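Small Towns, Steady Work: How Mavthorpe Kept Its Repair Trades

When the last shoe factory in Mavthorpe closed its gates, the district office expected the workshops on Barkach Street to follow within a year. The shops had lived on factory business for three generations, and few of their owners had ever dealt with the general public. Seventeen of them are still open. The way they adapted has drawn interest from other towns with a similar past, and the Mavthorpe Chamber of Trades has now published its own account of the period.

The report was prepared by Houshang Daneshvar, who joined the chamber as an economist and spent the winter interviewing shop owners, landlords and former factory staff. His main finding concerns rent. In the first months after the closure, the town agreed to hold leases on Barkach Street at their existing level for any tenant who remained in a repair or small manufacturing trade. The measure was modest in cost, and it gave owners time to find new customers before their savings were gone.

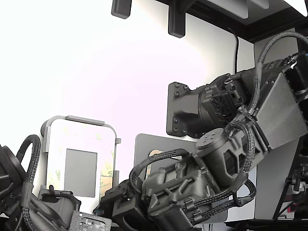
A black jointed arm mounted against a white wall.

Time alone would not have been enough. Many of the shops had worked from standing orders and had no price list, no counter and no sign on the street. The chamber arranged evening classes in bookkeeping and estimating, held in the former canteen. Attendance was uneven at first. Older owners in particular were reluctant to discuss their accounts in a room full of competitors, and the classes were later divided by trade. Upholsterers met on one evening, metalworkers and clock repairers on another.

Yogesh Rastogi, whose family has run a sewing machine repair business on the street for 90 years, recalls the change as a difficult one. "My father never wrote an estimate in his life," he told the authors of the report. "The factory sent over what was broken and we sent it back mended. A household customer wants to know the price before you have opened the cover." His shop now prints its charges on a card by the door, and most of its work comes from homes and schools in the surrounding villages. 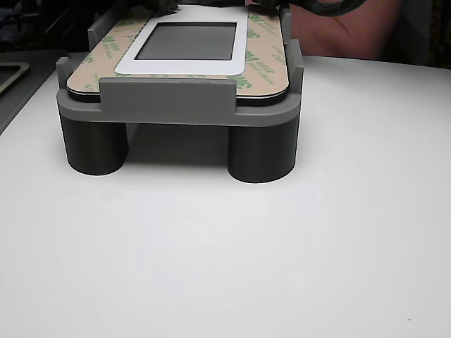

The villages proved to be the larger market. Almost 800 households in the Lovov valley had no repair service of any kind within an hour's drive, and the weekly bus to Mavthorpe stopped well short of Barkach Street. In February the chamber began a collection round, using a single van shared among the shops. Goods are tagged at the customer's door, sorted at a storeroom behind the Bajpai building and returned the following week. The round does not yet cover its fuel and wages in full. The chamber has agreed to meet the difference until the end of the year and will then review the charge per item.

Training remains the weaker part of the picture. The report notes that the average owner is close to retirement and that only a few shops have taken on an apprentice. Young people interviewed for the study spoke well of the work but were discouraged by the low starting wage and by the lack of a recognized certificate. Mr. Daneshvar recommends a two-year course, taught jointly by the shops and the district college, with students moving between trades in the first year before settling on one.
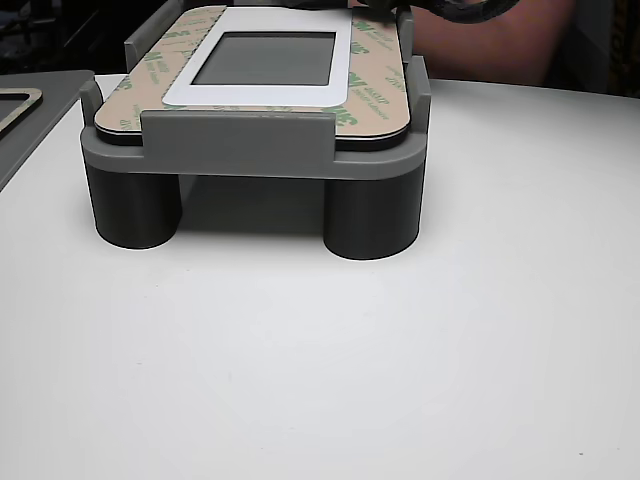 Landlords have asked for clearer terms as well. The original lease agreement was drawn up in haste and does not say what should happen when a business is sold or passed to a relative. Two such cases are now before the district office. The chamber has proposed that the held rent should transfer with the trade, provided that the new tenant keeps the shop open to the public at least four days a week.

Copies of the full report may be consulted at the chamber's reading room and at the district library in Mavthorpe. Written comments from residents and shop owners are welcome and will be added to the file before the lease terms are next discussed.

Contact the editors | © 2019 Mavthorpe Chamber of Trades. All rights reserved. | Back to top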